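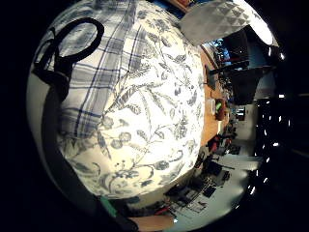 Last modified: Jan 10, 2023

Speaker notes – Teaching by doing: how we gather examples for Pendotance

Okay, these are my notes for the talk, cleaned up a little so people who missed it can follow along. I tend to wander off script, so treat them as the bones of what I said. If you were in the room and remember it differently, you're probably right!

Slide 1. Hello and thanks.

Say thank you to Casska for the room. Say that Pendotance is a learning system for handling soft household stuff, mostly cloth, and that my talk is only about where its examples come from. I'm leaving the model itself out of it. Every time I give both halves I run over, and the questions are always about the examples anyway.

Slide 2. What I mean by an example.

One person does one small task, start to finish, while we record what the hands do and what the cameras see. Pick up the cloth by two corners. Fold it once. Put it down. That's an example. Some last a few seconds, and the clumsy ones go on a lot longer. When I started, I figured the hard part would be the recording gear, and I spent most of May fussing over clocks and cables. Then we sat down to watch what we had and I could see the gear was fine. We'd just recorded the same fold over and over, in the same spot, starting from the same neat pile. The system learned that pile beautifully. Move it a hand's width to the left and it was lost.

(Pause here, let people laugh, have some water.)

Slide 3. Messing things up on purpose.

So now every example starts with a reset, and the reset is its own little job. You pick the cloth up, give it a shake, drop it, and leave it however it lands. No tidying! This is so much harder for people than it sounds. Everybody wants to flatten that one corner.

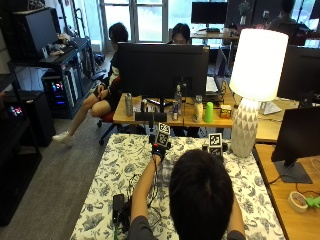 We also stopped telling people how to fold. The first version of our instructions ran to 11 steps, down to which thumb goes where, and what we got back was a lot of people thinking very hard about their thumbs. The current version says what the cloth should look like at the end and leaves the rest up to you. You get more variety that way, and the movements look like something a person would do at home. I'd take a slightly wobbly natural fold over a stiff perfect one any day of the week.

Mention Quezada here. That's our labeling tool, and it's a pretty plain thing: a timeline, a few buttons, a box for notes. The box for notes turned out to be my favorite part. People type things like "dropped it, picked it up again, still counts?" and yes, it still counts. A dropped corner and a recovery is worth keeping. The system is going to drop corners too, and it needs to have seen what you do next.

Slide 4. How many is enough?

I get asked this at every single talk, so I put it on a slide. For our first fold we have 1,000 examples, and the curve had gone pretty flat well before the end. If I were starting over I'd collect fewer of each thing and more kinds of things. After a break, or a change of table, we always learned more from the next batch than from the tail end of the last one.

Keep sessions short. We settled on 30 minutes and then you get up and do something else. Past that point the folds get sloppy in a boring way, where every one has the same shortcut in it.

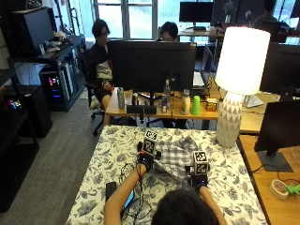
Somebody asked: do you throw away the failed attempts?

We keep nearly all of them and mark them as failed in Quezada. The only ones that get deleted are recordings where a stream is missing or the clocks have drifted so far apart that you can't line the hands up with the video.

Slide 5. Two ways of recording.

Quick one. You can record bare task motion from the hands, with gear on the wrists or gloves, or you can have a person work a gripper tool and record from the tool itself. Hands are faster and nicer to use. A tool is closer to what the robot will have at the end of its arm, so there's less to translate afterward. We do both and I go back and forth about which I like better. (Don't get into the argument about this. Last time it ate the whole question period.)

What I will say is that the tool makes people honest about what can be grabbed. With your fingers you can pinch, roll, smooth and tuck without even noticing. With a gripper you have to pick a spot and commit to it. The first day is pretty humbling, I was terrible at it – and I wrote the instructions.

Slide 6. The background matters more than I wanted it to.

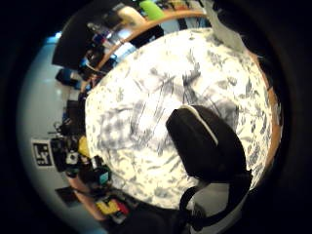

At Bivelville, where I gave an earlier version of this talk, I showed only clean shots on a blank tabletop, and a woman at the back asked whether anyone's house looks like that. Fair point! I've been choosing busier setups ever since. A wide, round view from the tool pulls in a lot besides the cloth, and I want it to. Take a printed tablecloth with a black bag sitting on it, white piping along the top, strap looping down over the edge of the cloth. That's a good thing for the system to look at. A strap is long and thin and bends wherever it likes, and a busy print underneath makes it tougher to tell where one piece of fabric stops and the next one starts. If all your examples are on plain gray, you've taught the thing that plain gray means "table."

Same goes for lighting. Lamps on, lamps off, curtains open. We used to wait for good light and now we just write down what the light was and keep going.

Slide 7. Things I'd do differently.

Check the first recording of each session before making the second. We lost 18 examples in one afternoon to a plug that wasn't all the way in, and I was the one who plugged it in.

Name your files before you have too many of them. Mine were called "test" and "test new" and "test new good" for far too long.

Write the instructions, then hand them to a person who hasn't seen the project and stay quiet while they try. It's painful. Do it anyway.

Slide 8. Questions.

Leave this one up with the contact address. If there's time, play the clip of the towel fold that goes wrong and then comes back together near the end. If there isn't, skip it and just tell them the instruction sheet and the blank Quezada form are both in the handout folder.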